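Unit 4: Household Objects and Surface Drainage
Course 324, Section 12

Students should read this handout before the laboratory session in September. The unit considers how small household articles manage water, and how their form affects cleaning. The principal case is the two-part soap dish, in which a slotted upper tray rests on a separate base.

For each article, record the material, the color of each part, and the openings through which water may leave. Note also the surface on which the article stands.
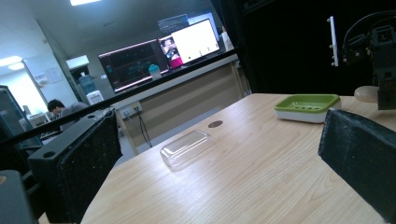 Chanida Pongsiri objects that slots are given too much credit in this unit, and that a bar of soap on a flat tray will keep just as well if the tray is emptied daily. Students may argue either position in the written report, provided that they refer to their own notes.

A clear plastic lid or tray has no slots to compare, but its edges should be sketched with equal care.

Reports are due at the start of the next session. Submit them to Ieuan Rees in Room 583.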